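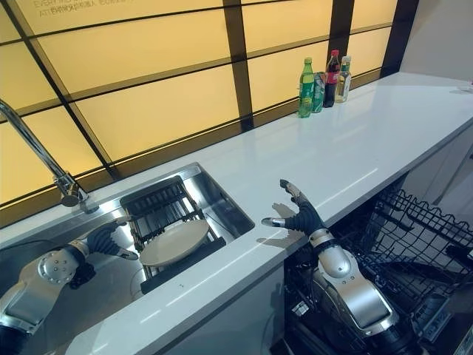

Section 4. Loading the dishwasher and using the sink rack

Your Carnthorpe kitchen is fitted with the sink and dishwasher side by side so that dishes can go from one to the other without crossing the floor. Read this section before the first load. It covers the sink rack, the baskets, the first wash and the care of the countertop. The rack is made of parallel slats and sits down inside the basin, where a plate can be stood on edge, tilted back a little, while you deal with the rest. Keep it to one side, as with the black rack and the beige plate shown, and leave the other side of the basin open for rinsing. Bottles and cans that are in daily use can stand at the back of the counter against the backsplash, well away from the faucet.

4.1 Placing the sink rack

1. Check that the drain is clear and that the strainer is seated.
2. Lower the rack into the basin with the slats facing up.
3. Slide it toward the dishwasher side until it rests flat. If it rocks, lift it out and turn it end for end.
4. Swing the faucet over the open part of the basin.

Note: The rack holds plates, bowls and small boards. Do not stand heavy pots on it. The slats can bend under load and will not go back to shape.

Caution: Do not drain boiling water over the rack. Lift the rack out first and set it on a towel.

4.2 Before loading

1. Scrape leftover food into the trash. A full rinse under the faucet is not needed for everyday dirt.
2. Soak baked-on pans in the sink. Take the rack out while soaking.
3. Empty cups and glasses completely.
4. Remove paper labels from jars. Loose labels collect in the filter and slow the drain.

4.3 Loading

Open the door all the way and pull out the lower basket before the upper one. Push the lower basket back in before loading the upper.

1. Place dinner plates in the lower basket, all facing the center, with one slot between large plates.
2. Place pots and mixing bowls upside down along the sides.
3. Place cups and glasses upside down in the upper basket.
4. Put flatware in the cutlery basket with the handles down. Sharp knives go in with the blades down, or are washed by hand.
5. Turn both spray arms by hand. If an arm touches a dish, move the dish.

Note: Plates with a rim wider than the slot may lean onto the next plate. Move them to the back row, where the tines are farther apart.

Caution: Do not lean or sit on the open door. Close the door when you walk away, even for a short time, as it is easy to trip over.

4.4 First wash

Run the machine once with no dishes in it. This clears out dust and any residue left from installation.

1. Open the water valve under the sink. It is fully open when the handle lines up with the pipe.
2. Select the Rinse program and close the door.
3. After 13 minutes, look under the sink with a flashlight. The hoses and fittings should be dry.
4. If there is water, press and hold Cancel, close the valve and call the installer.
5. When the program ends, take out the filter, rinse it and put it back. Turn it clockwise until it clicks.

4.5 Unloading

Wait 20 minutes after the program ends. Unload the lower basket first so that drips from the upper basket do not fall on dry plates. Anything still damp can go in the sink rack.

4.6 Care of the sink and countertop

Wipe the basin along the grain with a soft cloth and mild dish soap. Do not use steel wool or chlorine bleach on it. Dry the rim after use to prevent water spots.

The countertop has a gloss finish and shows scratches more readily than a matte one. Lift bottles and pans instead of sliding them. Wipe up cola, juice and coffee the same day.

Wash the sink rack once a week in the upper basket. Do not use a heated drying program for it.

For replacement racks and filters, contact the Carnthorpe parts desk and ask for Salamatu Ibrahim. Have the kitchen number from the inside cover ready.

Section 4 revised December 2020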